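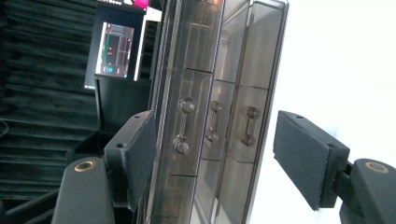
Workshop notebook, Sirbridge Student Robotics Project
Handling team, May
Entry opened 2:10 p.m.

Purpose of session

The purpose of this session was to begin work on the tall case, which is the second object in the handling set for the end-of-term demonstration. The first object, the short carton, was signed off at the previous session and is not discussed further in this entry. Members who were absent should read the notes on closing order before using the hand tool again.

Object

The case is tinted gray plastic, semi-transparent and glossy, divided by horizontal lines into stacked compartments. Clear dumbbell-shaped pieces can be seen through the wall. For the purposes of the log it is entered as Object 2, "tall case." It is to be handled upright only. The contents are to stay as they are between trials, and no member is to add or remove pieces without writing it down, as this changes the weight and would make the trials hard to compare.

The mass was taken on the Cartwright scale before the first trial and read 209 grams with contents. The scale was zeroed beforehand and the reading was taken twice, with the same result. An empty mass was not taken. This should be done at the next session if time allows.

Tool

The hand tool was used with the foam-faced finger plates. The pads have a textured surface and were brushed before use. All screws on the finger blocks were checked with the short driver. One screw on the left block took a quarter turn and the remainder were firm. The brass inserts were inspected for looseness and none was found.

The Fison pads delivered last month have not been fitted. They remain in their bag in drawer 2. The team agreed to complete one full set on the present pads first, so that any change in results can be put down to the pads alone.

Procedure

Each trial was carried out as follows. The case was stood upright on the bench mark. The operator brought the open tool in from the front, with one finger to either side, and held that position for a count of two. The fingers were then closed, the case was raised by one hand's width, held, and set down again on the mark. A second member recorded the result on the sheet as held, slipped, tilted or abandoned.

Closing order was the main subject of the afternoon. When the tool is not centered, one pad meets the case before the other and the case is pushed sideways before it is gripped. With the short carton this was of little consequence. With a tall, narrow object it leads to tilting. In the approach position, the left pad is nearly touching the case while the right pad still has a clear strip of background between it and the opposite face. A gap of that kind should be corrected by moving the whole tool across before closing. It should not be corrected by closing harder.

Operators had some difficulty judging the gap on the left. The case looks darker on that side, where the dark objects behind show through it, and its edge is harder to pick out against the gray pad. On the right, against the bright background, the edge is plain. The suggestion was made that a sheet of white card be placed behind the left side. This was not tried today and is carried forward.

Results

Total trials attempted: 80
Held: 65
Remainder: slipped, tilted or abandoned (see sheet for the division)

The sheet is filed in the Hesier binder behind the tab for Object 2. The early trials account for most of the failures. No trial was lost through a fault in the tool. One trial was stopped by the operator before contact and has been left in the total under "abandoned," in keeping with the rule adopted for the carton.

The slips were all slow. The case moved down through the pads while raised and was set down before it left them. The glossy surface is the likely cause, although the ridges along the length of the case may also matter, as they reduce the area in contact with the foam. The team did not reach a firm view on this. A trial with the case turned a quarter turn on the mark would help to separate the two explanations.

Points for operators

The tool is to be leveled before the fingers are closed. Several of the tilted results were recorded with the tool visibly rolled to one side.

The grip height for this object has been set at the middle of the case. Gripping lower was tried at the start of the session and the case leaned toward the operator when raised. Those trials are marked with a cross on the sheet.

Hands are to be kept clear of the case while the tool is closing. A steadying hand makes the trial void, and it must be entered as such.

The lights are to be left at the same setting throughout. The case reflects strongly along its long edges, and a change in lighting part way through a set makes the recordings difficult to review.

Review of recordings

A selection of recordings was reviewed on the bench computer between 4:00 and 4:30 p.m. The position of the pads can be read clearly in nearly all of them. In two recordings the operator's approach was too fast for the hold to be seen, and the operator was reminded of the count. File names were found to differ from the form agreed in the project handbook. They have been corrected, and the handbook page has been copied and taped inside the front cover of this notebook.

Questions left open

Whether the case should be tested with the pieces inside packed so that they cannot shift. It is not known whether movement of the contents played any part in the tilted results.

Whether a narrower starting width for the fingers would help newer operators to center the tool. Against this, a narrower start leaves less room for error on the way in.

Work for next session

Take the empty mass of the case.
Place card behind the left side and repeat a short set.
Turn the case a quarter turn and repeat a short set.
Fit the Fison pads only when both short sets are complete.
Order replacement screws for the finger blocks, same length as present.

Tool returned to its cradle, bench cleared, scale switched off. Entry closed 4:50 p.m.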